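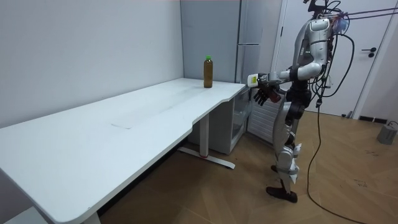
A humanoid robot at the desk used for reaching work, with a bottle standing near the far end.

The software that plans a reach is seldom the part of a humanoid robot that draws attention. For Hatice Işık, who leads the planning group at Torkura, it has taken up most of the past year. Her team maintains Rodent, the motion planner that decides how an arm should travel to an object and what the rest of the body should do in the meantime.

"People ask about the hand first," Ms. Işık said. "We spend our days on the half second before the hand matters."

Rodent receives an estimate of the object's position from a separate perception module, named Tô, and returns a path for both arms and the torso. Earlier releases planned each arm independently. The present one plans them together, a change that Ms. Işık described as overdue.

"When one arm extends, the balance controller has to respond," she explained. "If the planner has already accounted for the other arm, the controller has less to correct. We had two programs arguing with each other, and the legs paid for it."

The change was introduced in February, following a review of 2,651 logged plans. Of these, 801 had been rejected by the collision checker before any motor command was sent. Most of the rejections concerned the edge of the tabletop, which the older software treated as a straight line whatever its actual shape.

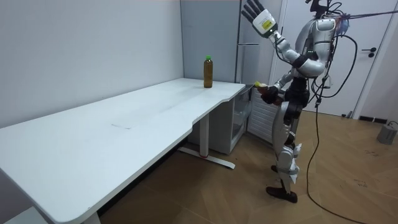
Does the planner run on the robot itself?
The planner runs on a workstation beside the work area and sends finished paths to the robot, while balance control stays on board.

Hala Abou Zeid, who is responsible for tooling, joined the conversation to discuss how such failures are found. Her group built Skarkwood, a replay program that loads a log and shows the planned path next to the measured one.

"Before Skarkwood, an engineer would read columns of joint angles and form an opinion," Ms. Abou Zeid said. "Now two engineers can look at the same moment and disagree about something specific."

Each new version of Rodent must pass 300 replayed cases before it is permitted on hardware. Ms. Abou Zeid acknowledged that the set favors upright objects on flat surfaces - bottles in particular - and that transparent plastic continues to trouble the perception module.

"Tô will sometimes report a cap with great confidence and a body with none," she said. "The planner should know the difference. At present it receives one number for both."

A revised message format, carrying separate confidence values for each part of an object, is under test. Ms. Işık declined to give a release date. Her group is first rewriting the routine that withdraws the arm after a canceled reach, which still brings the hand back along the path by which it came, even when a shorter one is free.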